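Prella planning and control group: minutes, 2023-06-01
Balusthorpe office, second floor, and by call

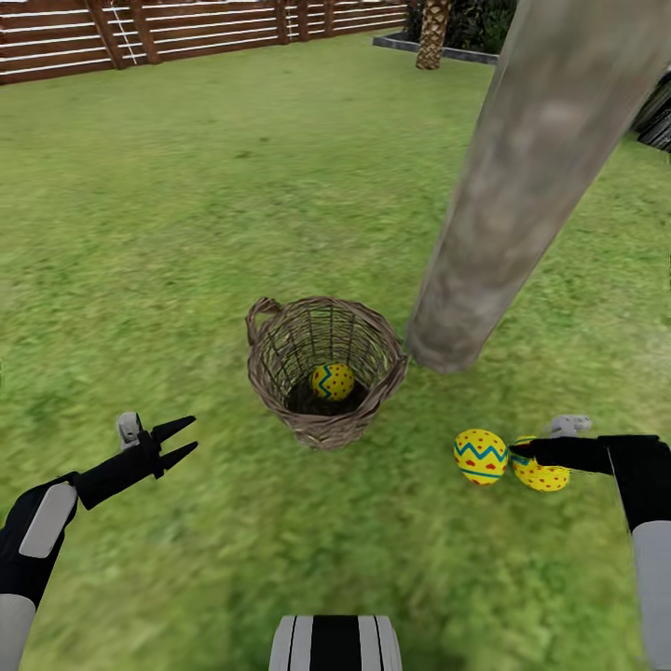
Present
Gopinath Bangera (chair), Bindu Varma (minutes), control team, two from simulation. Apologies from the Chacko integration group.

1. Minutes of last meeting
Accepted with one correction: the planner timeout is set per arm, not per task.

2. Egg collection task, garden scene
Bindu went through the overnight batch. Of 272 episodes, 7 ended with the planner giving up before the first grasp. All 7 had the target egg right beside another one on the grass. The grasp sampler throws out every candidate where a finger touches the neighbor, and then nothing is left to try. Agreed to allow light contact with a neighboring egg and rerun the same seeds.
Gopinath asked whether the basket handle is in the collision model. It is, but as a solid block, so the arm takes a long way around it. Simulation will replace the block with a set of short capsules.

3. Perception
The segmenter still merges two eggs of the same color when one is partly hidden by the gripper. The training set has 1,556 labeled views and few of them show this. Simulation will render more with the gripper close to the egg. The tree trunk and fence give no trouble. Grass texture to stay as it is for now.

4. Two-arm scheduling
The idle arm holds its last pose and sometimes blocks the other arm's route to the basket. Two options were discussed: a fixed park pose, or letting the planner move both arms. Park pose first. The second option goes on the list for August.

5. Tooling
Plullden log viewer drops joint data when a run is paused. Bug filed. Until it is fixed, do not pause runs you intend to keep.

Actions
Bindu: contact rule in grasp sampler, rerun seeds
Simulation: basket handle model, new renders
Gopinath: park pose, write to Chacko about the message format

Next meeting: same time in two weeks.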